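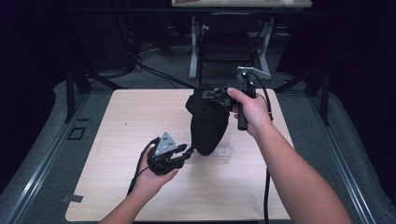
Looking after over-ear headphones: pads, hinges, cables and batteries

Most over-ear headphones are retired for one of four faults: flaking ear pads, a cracked headband joint, a worn cable or a battery that no longer holds a charge. The first and third are cheap to fix at home. The other two can be put off for years with ordinary care.

Cleaning the pads

Wipe synthetic leather pads with a barely damp cloth after long sessions. Skin oil breaks down the coating faster than wear does. Avoid alcohol wipes on the pads themselves; they strip the plasticizer and the surface starts to crack. Alcohol is fine on bare metal contacts and on a hard plastic shell with no printed markings.

Velour pads can be hand washed once they are off the cup. Use lukewarm water and a drop of dish soap, press the water out in a towel and leave them flat overnight. Do not wring them. The foam ring tears at the glue line.

Replacing the pads

Check how the pad is held before pulling. There are three common types:

Lip over a flange. Work a thumb under the inner edge and peel around the cup.
Clip ring. Pry at the marked notch with a plastic tool, never a screwdriver.
Adhesive. Warm with a hair dryer on low for 30 seconds, then peel slowly.

Third-party pads vary in depth. A pad 2 mm thicker than the original moves the driver away from the ear and usually thins out the bass. On noise canceling models it can also upset the seal, heard as a low flutter when you turn your head. The Sestico replacement pads I use on the Hora closed-back set match the original depth but have a stiffer lip, and they need a day on the cup before they sit flat.
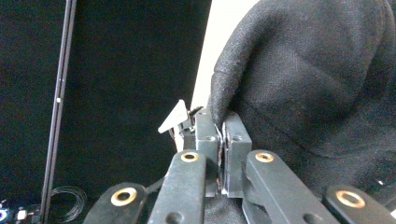 Storage

Fold the cups only in the direction the joint was built for, and let the arms slide back to the shortest setting first. A headband stored at full extension puts the load on the thinnest part of the slider. Hang headphones on something wide. A narrow hook leaves a dent in the padding within a few weeks.

Keep them out of the car. Glue softens in summer heat, and a lithium cell left in the cold from December on should be brought back to room temperature before charging.

Cables

Detachable cables fail at the plug end. Coil them loosely in loops the width of your hand and close the coil with a hook-and-loop tie. If one channel cuts out, rotate the plug in the socket before ordering a new cable. Crackling that stops after a few turns points to oxide on the contacts, and a cotton swab with a little contact cleaner will clear it.

Batteries

Store at half charge if the headphones will sit unused for more than a month. Top up every second month. A set rated for 42 hours that now gives 30 is aging normally and does not need service. Sudden shutdowns with the gauge still showing charge are a different matter and usually mean the cell is due for replacement.

Stop using any pair with a swollen shell or a cup that no longer closes evenly.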